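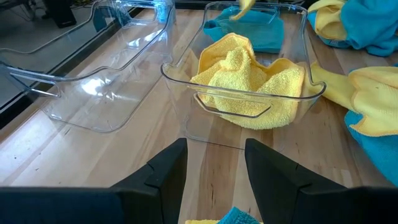
Drama Circle > Meetings > Minutes

Grilov Drama Circle
Minutes of the members' meeting, 28/05/2018, upstairs at Sproģis

1. Opening and last minutes

A lovely full room, and a very warm welcome to the people who joined after the spring marathon. The February minutes were agreed with one correction: the series shown that night was the original cut of Grernura and not the television edit, which loses the entire ferry scene (and the ferry scene is the best bit!).

2. The poll

The favourite on-screen couple poll has closed with 1544 votes, our biggest yet. The two leads of Grernura came first, and the cheer when this was read out could probably be heard in the street. The runners-up were the doctor and the baker from Zitau, who led for the whole of the first week. The full table goes on the website once the duplicate entries have been checked.

It was agreed to run a second poll in the autumn for best supporting role. Several people want grandmothers to have a category to themselves. Carried happily.

3. The Grernura magazine shoot

We went through the unretouched pictures from the leads' knitwear shoot, released by the magazine over the weekend. General delight. The picture on the staircase, where both of them have clearly just lost a fight with the giggles, was the favourite by a mile, and the green coat got its own round of applause. There was a good long talk about whether the poses were borrowed from episode four. Those in favour pointed to the umbrella; those against said that every shoot has an umbrella.
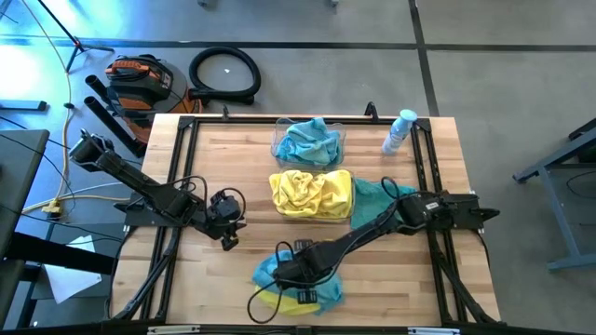
One member felt the circle should be careful about reading a real romance into any of it, as the pair are working actors and had said as much in the interview printed alongside. This was warmly supported. The newsletter will cover the clothes, the acting and the series, and leave private lives alone. Guesses about plots remain very welcome, the wilder the better.

Action: write-up of the shoot for the June newsletter, with a link to the magazine's own page and no copied pictures.

4. Newsletter

We now have 2212 subscribers. The new quiz page has gone down a treat and the recipe for the baker's plum buns has brought in more letters than anything we have printed. Three readers asked for larger type, which will be done from the next issue. The episode guide for Zitau is complete apart from the Christmas special.

5. Summer screening

Choice between the first four episodes of Zitau and the film version of Grernura. A very lively discussion. The film is shorter and easier for newcomers, but the subtitles on our copy drift badly after the interval and the last half hour becomes a guessing game.
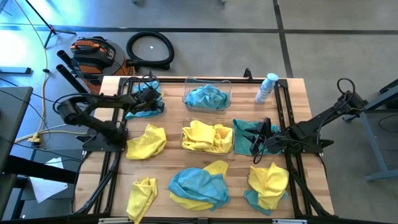 Zitau won on a show of hands, with the film kept back for the winter if a better copy can be found. Doors will open an hour early so there is time for tea and the raffle. Please bring cushions, as the back row chairs are hard going by episode three.

Action: ask Sproģis about the big screen and whether the blinds have been mended.

6. Any other business

The lending shelf is missing disc two of Zitau. Please look in your players at home.

A request for a sing-along of the theme tunes was met with real joy and some alarm. To be tried at the next meeting, with lyric sheets.

Next meeting: same room, date to follow by email.

Contact the Drama Circle | © Grilov Drama Circle | Back to top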